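Raltell opened its Gerside test hall to visitors in June, with five manipulation cells running through the afternoon. The company builds control software for single-arm tabletop systems and had not shown the hall to anyone outside its customer list before. Attendance was capped at 300, and every place was taken.

The cells were set up along one wall and ran without guarding, at reduced speed. Visitors stood behind a floor line and could follow commanded position, measured position and wrist force on a monitor at each station. Two cells handled block placement, one opened and closed drawers, and one sorted cutlery into a tray. The fifth, which drew the longest line, stirred a drink.

Stirring is used at Raltell as a contact test. The tool has to enter a narrow opening, stay clear of the wall and the base, and follow a circular path while the liquid pushes back slightly. The force involved is small compared with the weight of the tool and gripper, so an error in gravity compensation shows up quickly as a drift in the path. The controller limits side force and shortens the radius of the circle when the limit is reached.

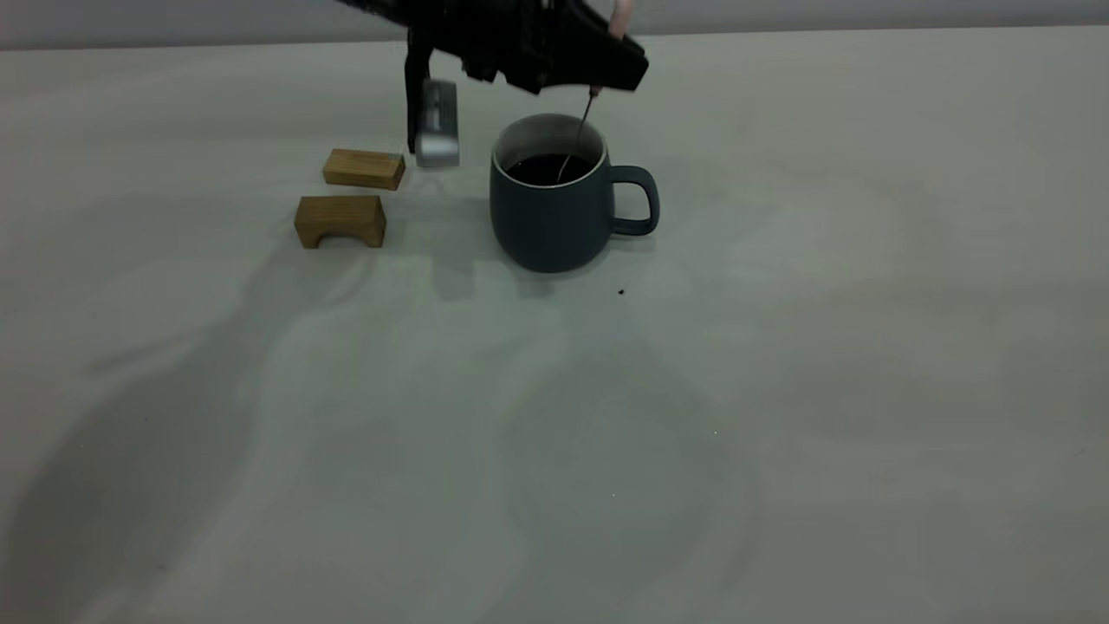
*The stirring task at the Gerside open day, with the metal tool lowered into a mug of dark liquid.*

Engineers at the station said the software was trained on 461 recorded runs, collected at Gerside over the spring. Mug position was varied between runs, as was fill level. The handle was turned to a different angle each time. No marker or fixture is used to locate the mug. The system estimates the rim from camera images before the approach and corrects once more just above the opening.

A run counts as complete when the tool has made its full set of turns, left the mug and returned to the start position without moving the mug by more than 5 mm. Spills are logged separately. Raltell did not publish a success rate at the event and said figures would follow once the same test had been repeated at a second site.

That site is Matheson, where a partner lab is installing two identical cells. The arms and controllers are the same as those at Gerside, but lighting and table height differ, and the lab will use its own set of mugs. The plan calls for 400 runs with no retraining between the two locations. Results from both sites will be scored with the same script.

The logging and scoring tools are part of a package named Claltlow, which was shown on a separate bench. Claltlow stores joint data, force data and video on one clock and lets an operator step through a run at any point where a limit was reached. A short session at 3 p.m. covered the file format and the export options. Questions from the floor were mostly on storage size and on whether older recordings could be converted. Raltell said a converter exists for its own earlier format and that other formats are under review.

The block and drawer cells will be moved to a smaller room after the summer to make space for a two-arm station. Raltell plans another open afternoon when that station is running. Requests for places can be left at the Gerside front desk.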